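Mapplebeck mill, August open day: notes on the turbine hall

The public entrance is on the river side, through the old loading bay. Doors opened at 10 a.m. and the first group went down at half past. Our guide was Eftychia Konstantinidis, who has run the hydraulic side of the site for 7 years and answered most questions with a figure.

The mill takes water from the Illard through a timber headrace and drops it into a single Francis turbine. Rated output is 113 kW. The runner is a Skurov casting, the governor a later Jultden unit with its original oil pump. In the last full season the plant ran for 1,671 hours, limited mainly by low summer flow. The trash rack is still raked by hand. 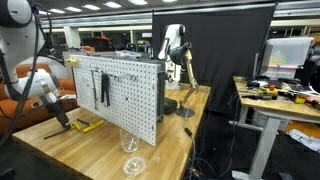 Bearing maintenance took up the second half of the tour. The guide bearing is lined with lignum vitae and lubricated by filtered river water, so the filter gets more attention than the bearing does. Clearances are checked with feeler gauges at four points, and the readings go in a paper log. Fasteners on the gate linkage are a mix of sizes after several rounds of repair. Small socket screws are common on the newer parts, and for those a T-handle hex key like the small yellow one on the bench is quicker than an L-key, provided there is headroom above the screw. On the lower links there is none.

The governor was demonstrated at reduced load. Response to a step change was slow but stable, with one overshoot. Noise beside the casing was high - ear protection is handed out at the stairs.

The tailrace walkway was closed, so the draft tube outlet could only be viewed from the bridge. Parking is on the grass above the weir. The descent to the hall is steep and has a handrail on one side only.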